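Clurkwood Kids Home | How Things Work | Materials | Glossary

Why Two Carry a Long Board

Last updated: December
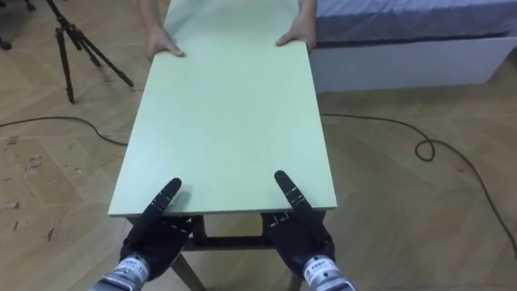

A long board has a center of mass, the point where its weight balances. In an even board, this point is in the middle. One carrier at the middle can hold the board level, but a small push on either end makes it turn.

With a carrier at each end, each one supports half the weight. A board with a mass of 3 kilograms puts 1.5 kilograms on each carrier. If one end is lifted higher, the board tilts and may slide toward the lower end.

Grip matters too. Fingers on one face and a thumb on the edge press from different sides. This pressing makes friction — the force that resists sliding. Before lowering a board, agree on a signal and keep fingers out from under it.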